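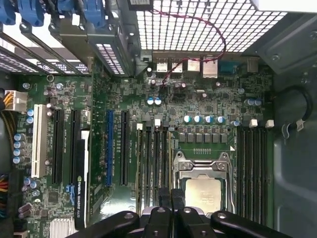 Green board, open case, and the little silver square that does all the thinking.

So I finally did it. After eleven years of saying "I should really write some of this down," I sat down on Saturday with a pot of coffee and started my grandmother's recipe book over from scratch, on the computer, like a grown-up.

Some background if you're new. My grandmother kept her recipes in a shoebox. Index cards mostly, but also the backs of envelopes, a church bulletin or two, and one very good walnut cake on a dry cleaning ticket. When she moved out of the house in Kestbridge the box came to me, and I have been moving it from closet to closet ever since and feeling guilty every time I saw it.

My cousin Poppy Catterall (hi Poppy!) counted them over Thanksgiving last year while the rest of us did dishes, and there are 164. I would have guessed 50. She also sorted them into piles by "things we ate," "things we were told we ate" and "what is this," and the third pile was the tallest by a lot.

I started with the easy ones, the cards I could make blindfolded. Corn pudding. The vinegar slaw. Those flat ginger cookies that never come out as flat as hers (I think she was dropping the pan on the stove, and I swear I remember the bang). Typing them up took no time at all, and I got cocky, and then I hit the soup.

The soup card says, in full: "Bones, onion, the usual. Low till Frank is home."

Frank was my grandfather. He drove for Justetti, the bakery supply people, and he got home whenever he got home! I called my mom and she said he was usually in by six. Okay, great, but when did Grandma put the soup on? Mom said after her program. What program? Mom had to call my aunt, and my aunt said it wasn't a program, it was the lady from two doors down coming over for coffee, and that was at one. So five hours, give or take a neighbor. I typed "5 hours" and then I took it out and typed "Low till Frank is home (5 hours)," and I like that a whole lot better.

That's pretty much my rule now. Her words go first and my translation goes in the parentheses. I tried it the other way on a few and they read like the side of a cake mix box.

Oven temperatures are their own headache. She only ever wrote slow, medium or hot. I've been going with 300, 350 and 425 and testing as I go, which means we had three pans of cornbread in one weekend and my husband has asked, very politely, for a vegetable. Medium might need to come down a little. Her oven ran hot on the left side and you had to turn everything halfway, and I can't figure out whether the times on the cards include that or not.

Also, can we talk about "a cup"? She had a blue teacup with no handle that lived in the flour bin, and when she said cup she meant that cup. Poppy has it! She's kept pens in it since college. I made her fill it with water and pour it into a measuring cup over video chat, and it holds a bit less than a regular cup, so every cake I've made from these cards my whole adult life has been slightly too dry. I was so mad and so happy at the same time.

I've got 58 typed up as of last night. The plan is to have the whole thing printed and spiral bound by December so I can hand them out at Christmas, one per household, plus a spare for whoever spills on theirs. I looked at hardcovers and they were lovely, but a cookbook has to lie flat on the counter, and I will not be moved on this.

A few I could use help with, if any of the family is reading. There's one called Cidisholm buns, with no ingredients except cardamom and lard. I don't know if that's a place or a person or just how she spelled something she heard once. There's also a cabbage dish from a Mrs. Gavrilă, who I think was the landlady at the first apartment, and the bottom half of that card is one big grease spot. I can make out "sour" and "overnight" and that's it. If you ever ate it, write and tell me what it tasted like and I'll work backward.

Next up is the pickle section, and I need to go buy jars.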